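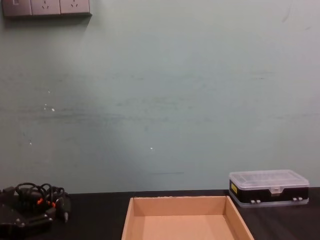
4. Wear of painted walls in shared workrooms

4.1 Background of the records

The maintenance records used in this section come from two groups of buildings, one in Drekbridge and one in Zikstead. Both groups are rented out by the room, mostly to small workshops and teaching programs, and both are painted by the same contractor, Vevix. The contractor keeps a separate sheet for each wall. On this sheet are written the type of paint, the date of the last full coat, and every later repair, including the small ones done with a brush by the building staff. From these sheets we took 1,000 walls for which the date of the last full coat was known. Ceilings, doors and window frames were left out.

The two groups differ in their rules. In Drekbridge, a wall is repainted when 1,095 days have passed from the last coat, whatever its condition. In Zikstead there is no fixed interval, and a wall is repainted after an inspection in February, if the inspector gives it a low grade. Neither rule was made for the purpose of research, and we had no influence on them. The comparison between the groups must therefore be read with care, as the tenants and the age of the plaster are also not the same.

4.2 Kinds of damage

Older studies of interior paint often put all damage in one class. For the question of repainting this is not very useful, as a stain that can be washed off and a chip that goes down to the plaster need different work. We used four classes: grime, scuffs, chips, and cracks. Grime is any darkening of the surface which does not change its shape. Scuffs are marks left by rubbing, with the paint film still closed. Chips are places where paint has come away. Cracks were recorded only when they were longer than the width of a hand.

Several classes are often present on the same wall, and the sheets allow this. Figure 1 gives a usual case: grime in uneven patches across the middle of the wall, faint diagonal scuffs, and small chips that show as white flecks against the gray-green paint.

Figure 1. Painted wall behind a dark tabletop, with grime, scuff marks and small chips.

The class of chips caused the most disagreement between inspectors. A single fleck is easy to miss on a light wall, and two persons who graded the same wall on the same day did not always write the same result. For this reason we do not use the number of chips, only whether the class was marked or not. We also found that some inspectors wrote "stain" for what others called a scuff. These entries were read again one by one and moved to the class that fitted best with the remark beside them. Where there was no remark, we kept the wall in the sample but left it out of the comparison of classes.

4.3 Furniture and the height of damage

The position of the damage was written in three bands: low, middle and high. In both groups the middle band was marked most often. This agrees with what the building staff told us, namely that tables and chairs pushed against a wall do more harm than people passing by. In corridors, where no furniture is placed, the low band was marked more often than the middle one – the staff connected this with carts and the cleaning machines. High bands were seldom marked at all, except in stairwells.

Wall rails were present in some of the Zikstead rooms. We expected less damage in these rooms, and for scuffs this was the case. For grime we saw no clear difference. It is possible that the upper edge of a rail holds dust, which is then spread over the paint by cleaning, but the sheets say nothing on the method of cleaning and we cannot test this.

4.4 Processing and limits

All sheets were typed into Rind, the program in which the contractor already keeps its work orders, and were checked against the paper copies by a second reader. After the check, 7 walls were found with a date of repair earlier than the date of the coat. They were corrected from the invoices, so that the full sample of 1,000 could be kept.

Two limits should be named. First, a repair by brush hides the damage before it, and a wall with good staff looks younger than it is. Second, the cost of the paint was not the same in the two towns during the whole period. The effect of the price on the decision to repaint is treated in Section 5, together with the question of washable coatings.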